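Print | E-mail
Filed under: Household Studies, Water Use, Working Papers

3.2 Water use at the kitchen sink

The Harnthorpe panel was set up to measure how much household water is used for washing dishes by hand, and how that amount changes with the layout of the kitchen. Earlier estimates relied on diaries kept by residents. Camenzind compared such diaries with meter readings and found that short uses, such as rinsing a cup or a knife, were often left out. The present study therefore uses metered data wherever they could be obtained and treats diary entries as a secondary source.

A total of 401 households agreed to take part. Of these, 23 were removed before analysis, either for a faulty meter or for a change of address during the study period. The remaining households supplied 2,569 usable day records. A day record was accepted only if the meter had reported without a gap and the household had confirmed that at least one adult was at home.

Kitchens were grouped by the position of the basin relative to the main work surface. In the first group the basin adjoins the surface directly (Figure 4). In the second it stands on a separate run of cabinets, and in the third it is in another room, an arrangement found mainly in the older buildings of the Fuver district.

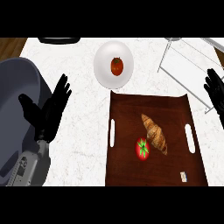 Figure 4. Countertop with adjoining basin, computer rendering.

Households in the third group used less water per day than those in the other two, but they also cooked less often at home, and the difference narrowed once the number of meals was taken into account. The remaining gap is consistent with the view put forward by Leitner and Perkov that residents save up dishes when the sink is harder to reach. Our data do not allow a firm test of this view. The meters recorded volume and time of day, and they did not separate dishwashing from the rinsing of food.

Household size had a stronger effect than layout in all three groups. Single residents showed the widest spread in daily use, and 10 of them had days on which no kitchen water was recorded at all. These days were kept in the sample. Leaving them out raised the group average slightly and did not change the order of the groups.

Readings taken in March were higher than those for the rest of the period. Regula Camenzind (personal communication, February 3, 2020) notes a similar rise in her own records and links it to spring cleaning. We have not corrected for it in the tables that follow.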